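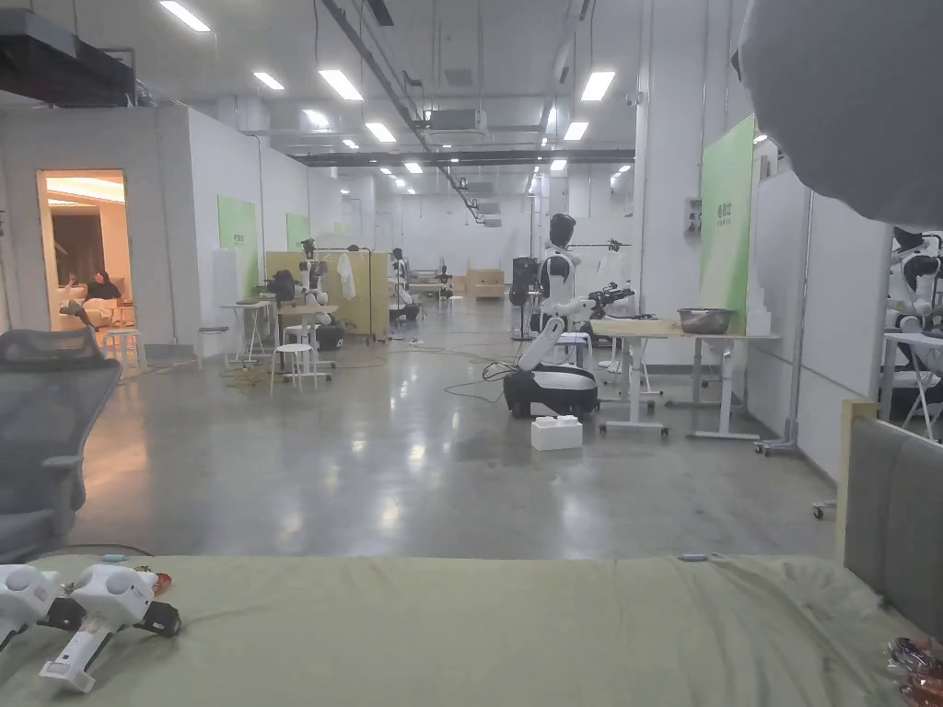

The bed and the gray office chair.

Gandadlow Prison Pen Pal Kit

Filed under: Letters & Correspondence, Faith and Justice

Print this page | E-mail to a friend

I wrote my first letter to a man in a state prison on the back of a church bulletin insert, and it came straight back to me. Wrong paper, no return address in the corner, and a sticker on the flap (I love stickers, but the mail room sure didn't). It took me three tries to get one through! The kit grew out of that, plus a lot of conversations with Mi-kyung Noh, who has been writing to the same woman for seven years and knows far more than I do.

What you get is 40 sheets of plain white lined paper, 27 plain white envelopes and a stapled booklet called Dear You. No glitter, no scent, no colored ink. The paper is nothing fancy, and I picked it that way after reading through a whole pile of mail rules. Please still check the rules for your own person's facility before you send anything, as some places now only take mail through a scanning service, and some won't accept lined paper at all.

The booklet is the part I'm proudest of. It's some 100 pages, mostly short ones. Keabetswe Coetzee wrote the chapter on first letters and how much of yourself to share, and Joon-young Koo did the one on what to say after an appeal is denied – I had to put it down and walk around the block the first time I read it. There are questions in the back if your parish group or book club wants to read it together. You don't have to be religious. I am, and it shows in a couple of places, but the prayers are all in one section and easy to skip.

The kit doesn't match you with a pen pal. People ask me that more than anything! You'll need to go through a matching program or a chaplain for that, and the booklet has a page on what to ask them first.

We reprinted in November, so if you have the old edition with the blue cover, the chapter on phone calls is out of date. Write to me and I'll mail you the new pages, no charge.

Stamps aren't included. Refill packs have the same paper and envelopes without the booklet, and Ah-rin Na packs those, usually before 9 in the morning, so orders that come in overnight tend to go out quickly.

Print this page | E-mail to a friend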